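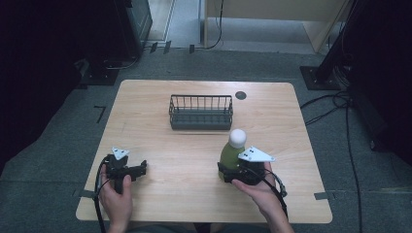
25/08/2021
by admin
8 comments | 30 shares
Search this blog... Go

So I finally gave up on the bus and started walking to work. It's 52 minutes from my front door in Sernthorpe if I don't stop, and I always stop (the bakery opens at 8, what am I supposed to do?). I thought I'd hate it by the second morning, but I've kept it up since March!

My knees complained at first. Then I got proper shoes and they quit complaining, mostly. The hill past the old Claeys building is still awful, and I still pretend to check my phone halfway up so I can breathe.

What I love is how much I notice now. Somebody on the canal side grows enormous sunflowers, and there's a gray cat who sits on the same wall every single day and ignores me.

Rain is another story. I need a better jacket, so if you have one you like, tell me in the comments, and please nothing that crinkles.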